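# Chapter 4: Giving the Arm Something to Hold

By the time most readers reach this chapter, they have an arm that moves. It may be bolted to a kitchen counter or clamped to the end of a bench in a shared workshop, and it will wave, nod and point when told to. That is a lovely evening, the first time it happens, and I hope you took the time to enjoy it. What we want now is for the arm to pick something up and put it down again without a fuss.

When Lorraine Penrose and I built our first Yeoman in the workshop at Varncombe, we spent all of January on the fingers. We printed them in hard plastic, and they skated off everything we offered them. We glued on rubber, which was better — until the rubber peeled. In the end we settled on a soft finger that bends a little as it closes, and every build in this book uses some version of it. You will find the drawings in Appendix B, with the Timix servo mount and the older Dristard one side by side, so please check which you have before you start cutting.

You will need the following for the exercises:

- the finished arm from Chapter 3, with its wrist camera fitted
- two soft fingers and their screws
- a 300 mm steel rule
- a clear tabletop, in a plain color if you can manage it

## 4.1 Choosing your first objects

Beginners nearly always start with wooden blocks, and there is no harm in that for an hour or so. Blocks have flat sides, though, and they forgive a great many mistakes. Sooner or later you should raid the vegetable drawer, where nothing is square and no two things weigh the same. Keep each item under 200 grams while you are learning, and set the closing force low.

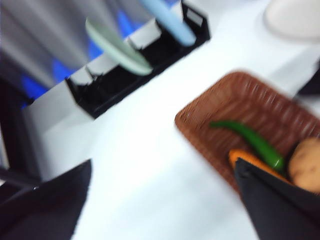
Shape matters more than weight in these early trials, and it pays to think about each object before you send the arm toward it. A long, thin thing wants to be gripped across its narrow side, near the middle, so that it doesn't swing. The green chili pepper and the carrot lie nearly parallel in the woven basket, and a single wrist angle would suit them both, while the potato beside them is an oval and gives you more choice. Notice too how much of the carrot is hidden by the black finger, which is a good reason to plan your grip from a little farther back — the closer the hand comes, the less the wrist camera can tell you.

Freya Ashworth, who tested these exercises with her evening class, suggests writing down the wrist angle for every attempt, good or bad. I resisted this for years, and I was wrong. A page of plain notes will save you a great deal of head-scratching when we come to baskets and their walls in Section 4.2.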